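The Pisturstead Inventory

Section 7. Receipt of Parts

The Office of Switches at Pisturstead accepted returned parts until the close of October. Each was entered under the name of the town that had surrendered it. Brekberg sent one pushbutton with an orange top. Kiveo sent two switches, one of them lime green, and a letter of regret.

Clerk Ifor Landeg placed Brekberg in the blue tray and Kiveo in the red. The control box went between them – the regulations required a neutral party.

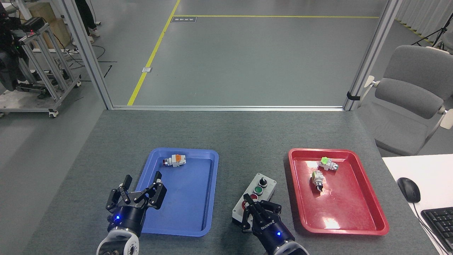
Section 8. Objections

Kiveo objected to the red tray. The objection was given number 3943 and read aloud to the box. Landeg waited nine minutes, as prescribed, and wrote "no reply" in the margin.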